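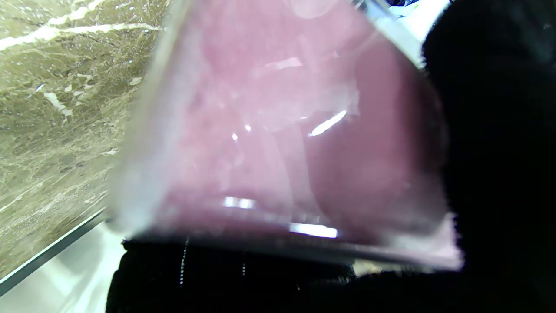

Pink stuff in see-through containers: show and tell, plus my pantry shelf redo

Forum: Kitchen & Pantry > Storage and Organizing

marlowbakes
You guys. I have finally moved every single thing on my baking shelf into clear rectangular containers and I can't stop opening the cupboard to look at it. The pink one is my favorite by a mile! I know a lot of you are opaque-canister people (I was one for years, I had the matching tin set with the little roosters) but being able to see color all day long has made me so happy that I had to come and make a thread.

Some background for anybody who missed my May thread. We moved to Waltport last spring and the kitchen came with one tall narrow cupboard next to the stove, deep enough to lose a turkey in. Round jars were a mess in there. You'd get two side by side and a big useless gap between them. So I switched to straight-sided rectangles and the difference is huge. I got a whole extra row on the middle shelf.

What I want to know:
What do you keep in clear, and what do you refuse to keep in clear?
Has anyone found a label that comes off clean?
And please show off your pinks. Pink sugar, pink salt, strawberry anything, rhubarb, beet. I want to hear about all of it.

tinroof_dee
Yes to rectangles!! I've been yelling about this forever. Round jars are for people with endless counters.

My pink is rhubarb curd. It goes a dusty rose, almost mauve if you use the really red stalks, and I keep it in a clear box in the fridge door where I can see how much is left. Before that it lived in a lidded crock, and twice I promised somebody curd on toast and had a spoonful.

Griltwood_Gus
I'll be the grump. Clear is lovely for about a week and then you notice every smear. My wife put our strawberry yogurt in a glass box and by the third breakfast the inside walls looked like a car wash. I'd rather have a white tub and not know.

Also light isn't kind to a lot of things. Spices, for sure. I had paprika on a sunny shelf that ended up the color of sawdust.

marlowbakes
Gus, fair on the spices! Mine are in a drawer. The cupboard has a solid door so everything in it sits in the dark unless I'm standing there admiring it (which, okay, is often).

The smears I sort of like? It looks like food somebody is eating.

ortega_at_home
Question about glass vs plastic before I buy anything. I have the Flikano boxes at work and they've gone cloudy, but that's a break room and they get thrown in the dishwasher with everything else. Do the ones you have at home stay clear?

tinroof_dee
Hand wash, soft cloth, no scrubby side of the sponge. Mine are plastic, seven years old, a little hazy at the corners and fine everywhere else. Beet and tomato will tint them though. I have one that is permanently blush and I've decided it's the beet box.

Lleucu Yorath
Glass here, all the way. I make a lot of refrigerator pickles and plastic holds on to the smell of onion like you wouldn't believe. You can wash it, sun it, fill it with baking soda, and the next batch of cookies still tastes of onion.

For pinks: red onions quick-pickled in cider vinegar. They start out purple and white, and by the next morning the whole thing has gone hot pink. It is the cheapest thrill in cooking. One big onion, 200 ml vinegar, the same of hot water, a spoon of sugar, a spoon of salt. Slice as thin as you can stand. I make it every week and my sister in Trindade makes it now too, with lime instead of vinegar, and hers comes out even brighter, which I am choosing not to be jealous about.

Griltwood_Gus
Okay, I do like those onions.

ortega_at_home
Writing that down, thank you! I'm leaning glass for the fridge and plastic for the high shelf so I don't brain myself.

pepper.and.co
Glass is too heavy for me, I have bad wrists. A full glass box of flour is a two-handed lift and I've dropped one. Never again. Plastic with a decent wall to it, the thicker the better, and it doesn't flex when you grab it from the side. The thin ones bow in when they're full and then the lid pops.

Lleucu Yorath
I wouldn't put flour in glass either, to be clear. That's a sack of bricks. Glass for wet and smelly, plastic for dry and heavy. I don't see why it has to be one or the other.

pepper.and.co
You did say "all the way"!

Lleucu Yorath
I did say that. I take back half the way.

marlowbakes
Ha! Okay, labels. I've tried masking tape (ugly, leaves gum), chalk stickers (smudge if you breathe near them) and a grease pencil straight on the wall of the container. The grease pencil is winning so far. It wipes off with a dry paper towel and a drop of cooking oil. Anyone got something better?

suds_n_buttons
Painter's tape on the BOTTOM, with the date. You don't need a label that says what it is if you can see what it is. All you need is when you made it.

tinroof_dee
I disagree on that one, because powdered sugar, cornstarch and baking powder exist. I once thickened a gravy with powdered sugar. At a holiday. With in-laws.

suds_n_buttons
Fine, white powders get a name. Everything else goes naked.

Griltwood_Gus
And how do you read the bottom without tipping the thing? My wife's yogurt went down her sleeve.

suds_n_buttons
Lift it over your head, Gus. Or put the tape on the short end, facing out. I've got a row of nine like that in the freezer and it's the only way I find anything.

hollyhock22
Can I join with a pink that's a bit off topic? I make fruit puree for the freezer, strawberry with a bit of plain yogurt stirred in so it swirls. I fill rectangular containers nearly to the top and then slide the frozen block out and bag it. The blocks stack like books. I did 60 of them last summer and we finished the last one in spring. Kids eat it half thawed with a spoon.

Leave a gap at the top, though. I learned that with a cracked lid.

marlowbakes
Blocks like BOOKS. I love this so much. How do you get it to slide out? Mine always grips the sides.

hollyhock22
Warm water in the sink, dip it up to an inch below the rim, count slowly to ten, turn it over onto a tray. If it won't drop, another few seconds. Don't bang it. Plastic is brittle when it's that cold.

ortega_at_home
Does the swirl survive freezing or does it all go one color?

hollyhock22
It survives if you stir it only two or three times with a knife. If you get carried away it turns into one flat baby pink, which tastes just the same.

pepper.and.co
Doing this with raspberries this weekend. Seeds in or out?

hollyhock22
Out for me, I push it through a sieve. My husband says that's the best part gone. We don't agree and we've stopped discussing it.

tinroof_dee
Seeds in! Team husband.

Griltwood_Gus
Seeds out. They get under my bridge.

marlowbakes
Loving all of this. Update on the shelf: I moved the sugars down to hip height, put the light stuff (marshmallows, cereal, coconut) up top, and stood everything with the narrow end facing out. It all fits with room for two more, so of course I'm now looking for two more things to put in boxes. Current candidates are pink peppercorns and those dusty little mints my aunt sends.

suds_n_buttons
Peppercorns go with your spices in the drawer. Mints are a yes.

Lleucu Yorath
Leave one space empty on purpose. You'll come home with a bag of something that needs a place, and if every slot is full it ends up on top of the fridge with a rubber band around it.

marlowbakes
There are three bags up there with rubber bands right now. How did you know?

ortega_at_home
Update from me as well: I went and got four glass ones for the fridge. The onions are in the first one and they're already going pink at the edges after an hour. I keep opening the door to check. I get it now, marlow!

Griltwood_Gus
Send the toast and curd recipe, Dee. I'll put it in a white tub.

tinroof_dee
I'll post it in Recipes tonight. It needs six stalks of rhubarb, three eggs and a lot of butter, and you are NOT putting it in a white tub.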